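Home | Courses | Handouts | Search

Household Textiles, Unit 4
Handout: Folding and Storing Quilted and Flat Pieces

Read this before the Wednesday session. Bring one quilted item from home, no bigger than a crib quilt, and one flat woven item such as a napkin or tea towel. We work in pairs at the counters.

1. Why the two are handled differently

A quilted piece has three layers: a top, a filling and a backing, held together by stitching. When it is folded, the outer layer has to travel farther than the inner one. The filling takes up the difference by squeezing. A flat woven cloth has no filling, so it takes a sharp crease and stacks easily.

Leave a quilted piece folded the same way for months and the filling gets thin along the fold. Printed cotton can also fade on the outside of the crease if light reaches the shelf.

2. Surface

Use a hard, smooth surface wider than the piece. Stone is fine. Wipe it and dry it first. Take off rings and watches, which catch on quilting thread.

3. Quilted pieces

Lay the piece face up. Smooth it from the middle toward the hems with flat hands. Don't pull on the corners – the stitching will pucker.

Fold in thirds, not in half. Halves put the crease down the center, where the print usually matters most. At each fold leave a rounded edge and do not press it down. For anything going into storage longer than a season, lay a roll of acid-free tissue inside the fold.

Refold along different lines twice a year. The class cupboard is done in July and again at winter break.

4. Flat pieces

Napkins are folded in half, then in half again lengthwise, edges matched. Press the crease with the side of the hand. Stack with the folded side facing out so one can be taken without disturbing the rest. A Clolter drawer holds 16 napkins in two rows.

Keep flat pieces beside the work area while you deal with the larger one. If they go underneath, the quilting pattern marks them.

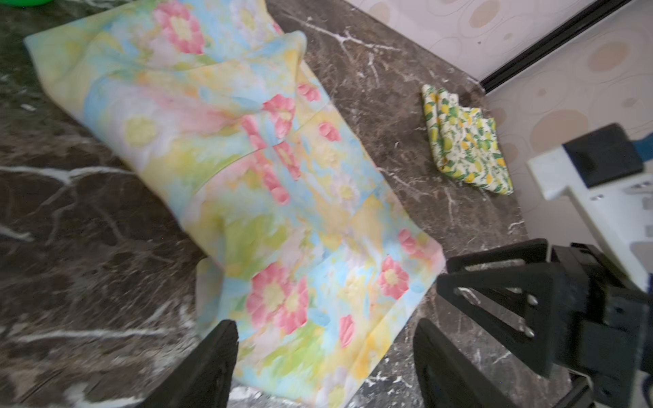
Severyn Romaniuk objects to the rule about thirds. On a pillow cover, he says, thirds leave the closure in the middle of the stack, and he would rather roll the whole thing loosely. Rolling is acceptable for small covers if there is shelf depth for it. Use thirds for the graded piece.

5. For the session

Allow 30 minutes. Hand in the quilted piece folded, with a card giving its fiber content, if known, and the direction of the last fold.

Related handouts
Reading Care Labels
Removing Old Creases
Shelf Liners and Tissue
Hems, Bindings and Edges

Questions: Textiles office, Castis Hall, Room 143 | Back to top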